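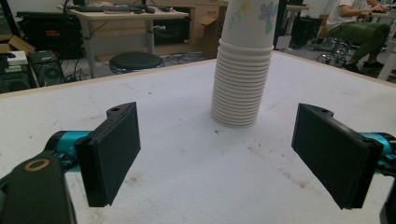 Myfanwy Rosser writes that her paper cups come out of the sleeve in twos and threes, that the rims are squashed by the time she reaches the last of them, and that she would like to know whether to store them upright or on their side.

Upright, mouth down, on a flat shelf. A nested stack carries its load through the rolled rims, and the rim is the stiffest part of a paper cup. Laid on its side, the same stack rests on a few points of each rim, and anything put on top of it will turn the circle into an oval. A lid will not seat properly on an oval rim, and the cup will dribble at the seam.

Stack height
Keep a free-standing stack to 26 cups or fewer. Beyond that a small knock at the top is enough to bring it over. For longer runs use a tube dispenser or a length of plastic drainpipe with the ends filed smooth. The bore should clear the rim by 5 mm all round. Any tighter and the rims catch; much wider and the stack leans against one wall and jams at the outlet.

Separating stuck cups
Cups stick for two reasons: they have been pressed together, or they have taken up damp. For pressed cups, hold the stack loosely near the bottom and roll it a quarter turn between the palms. The twist breaks the suction between the walls. Then lift the end cup by its rim with a finger and thumb. Do not squeeze the side wall to get a grip, as this creases the lining.

Damp cups will not separate cleanly and are best thrown out. Test one by pressing the base with a thumb. A sound base springs back - a soft one stays dented.

Mixed stacks
Printed and plain cups can share a stack if they come from the same mould. Check by nesting one of each and looking at the gap between the rims. If the gap matches that between two plain cups, they will stack straight. If it is wider or narrower, keep them apart. Two cups of the same stated volume may have different wall angles, and the wrong pair will wedge hard. We had this with a box of Moya and a box of Nutik put away together at the Ullton hall.

The table
Wipe the top before standing cups on it. With mouth-down storage the drinking edge of the end cup is in contact with the surface, so put a clean sheet of kitchen paper under it or discard that cup. On a white matt top, brown specks are easily seen but grey smudges are often left behind. Use warm water with a drop of washing-up liquid, then a second cloth with plain water, then dry it.

Storage place
A closed cupboard away from the kettle and the sink. Leave the sleeve on until needed and fold the open end under the stack afterwards. From November onwards avoid outside walls in unheated rooms.

Meirion Landeg
Page last revised 1 Jan 2020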